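**Brivix gripper interface, v2: review after 1,845 cycles**

Rating: 3 out of 5. The fault below costs it the other two.

The Brivix sits between the arm controller and the gripper and handles open, close and part-detect. Setup took 25 minutes. Position repeatability gave me no complaints, and the configuration page is clear.

The failure showed up past cycle 1,000. The interface reported "part held" with the jaws closed on nothing, and the arm carried on to the place position. Laurier Penner pulled the log and found the detect signal latched from the previous pick. Restarting the interface cleared it. It came back 5 times before the end of the run.

A false "held" is a safety matter. Any interlock that trusts that bit will let the arm travel at full speed after a dropped part.

Cell and wrist during the work:

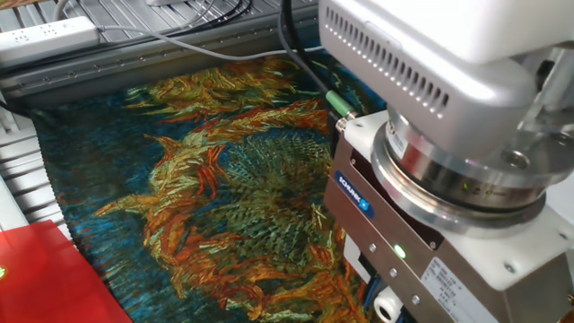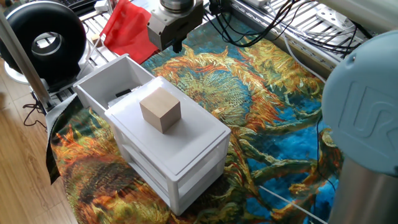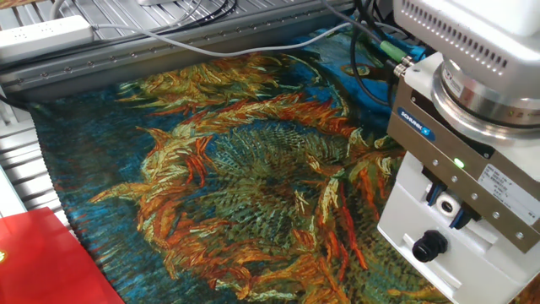 Brivix support (Razia Afridi answered, same afternoon) confirmed the latch and sent a beta firmware. I have not run it long enough to rate it. Until the release version ships, compare the detect bit against jaw position in your own program and stop on a mismatch. Vasiliki Sotiropoulos wrote ours in nine lines. It adds a short pause per pick.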